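Bulteven kit review - speaker notes
Adwoa Zakaria
Slot: 18 minutes, then questions

Opening. Say who I am and who paid. The Delaunay office paid for my hours, and Jaltach, who sell the kit, paid for nothing. I asked for the standard box, the one a customer would get.

What's on offer. Bulteven is a pair of hand-held grippers plus a service. Your own people do the task with the grippers in their hands, you send off the recordings, and a trained policy comes back for your robot arms. The brochure says "no robotics experience needed." Pause here. Ask who in the room has bought something on the strength of that line.

Why I picked cloth. The sales demo is blocks and cups. Blocks are easy. Most of the people asking me about this kit pack soft goods, so I wanted bags, hems and folds. 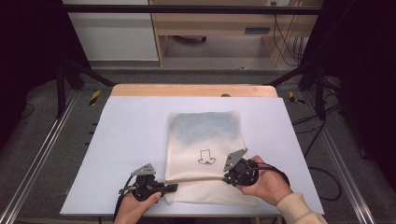
The grippers do let you work with both hands, and I'll give them credit for that. You can get hold of an edge of fabric from two sides and feel whether you have it. Gina picked it up faster than I did. My trouble was always the second hand - I'd get one finger where I wanted it and then nudge the cloth with the other.

Cables. Spend a minute on this. Each gripper is wired, and the quote doesn't dwell on it. If your packing bench is already crowded, think about where those wires go before you sign. Jaltach told me a wireless version is "on the roadmap." I don't review roadmaps.

Time. The setup guide promises 30 minutes from box to first recording. We took most of a morning, and the calibration step had to be done over. Page 12 of the guide refers to a menu that isn't in the software we were sent.

The service side. This is where I'd push hardest. The contract covers 2 rounds of training. It doesn't say what success means, who measures it, or what happens if your bags change supplier and the new ones are stiffer. I asked for results on cloth from an existing customer and got a link to the blocks video.

(If running late, skip to price.)

Price. Don't read out the table. The grippers are a fair buy on their own. The yearly fee is the part I can't defend yet.

Where I am today: rent the hardware, hold off on the service, and get a cloth test written into the contract with your own stock. Jaltach have said they'll look at that wording by Thursday.

Questions. Someone will ask about gloves. We didn't test gloves.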